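Tratthorpe tenants ask for the services overhead to be checked before any more shared workshops open

MEDIA RELEASE
For use from Wednesday

The Tratthorpe Tenants' Group is asking building manager Kemedance to show its working before it calls the refit of the shared workshop floor a success.

Kemedance says the new layout, with power, air and lighting all run overhead, has given back 216 square metres of usable floor. The group has read the claim and would like to see the sums. The old plan already listed most of that area as walkway, and people were walking on it.

"I like a clear floor as much as anyone," said group spokesperson Evdokia Politis. "But moving the mess up to the ceiling is still a kind of storage. Somebody has to get a ladder out when a cord jams, and the budget has no line for ladders."

The group's other questions are about cost and noise. Tenants were told the refit would add $36 a month to each bench licence. A second notice, from fit-out contractor Arellano, mentions a yearly service fee of $2,311 for the ducting and does not say who pays it. Kemedance has been asked twice. Its first reply was a brochure.

On noise, the brochure promises a "library-quiet" working environment. Members who have spent a full day under the vents would choose a different library.

The group accepts that some of the work is good. The lighting is far better than it was, and the white paint helps. Retractable cords hung from the ceiling are handy when they are over the bench you happen to be using. Whether they stay handy depends on how often they are looked after, and the schedule given to tenants stops at January.

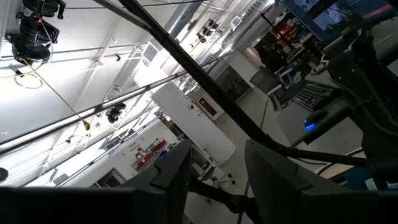

Kemedance plans to use the same layout at its Trerna site, where about 1,000 people are expected to book bench time in the first year. The group wants three things settled before then: a written maintenance schedule, a straight answer on the service fee, and a noise reading taken during working hours by someone who did not install the ducts.

"If the numbers hold up, we'll say so," Ms Politis said. "So far we've been handed a colour brochure and asked to be pleased."

Tenants can read both notices at the front desk. Written comments can be left there too.

Media contact: Evdokia Politis, Tratthorpe Tenants' Group

ENDS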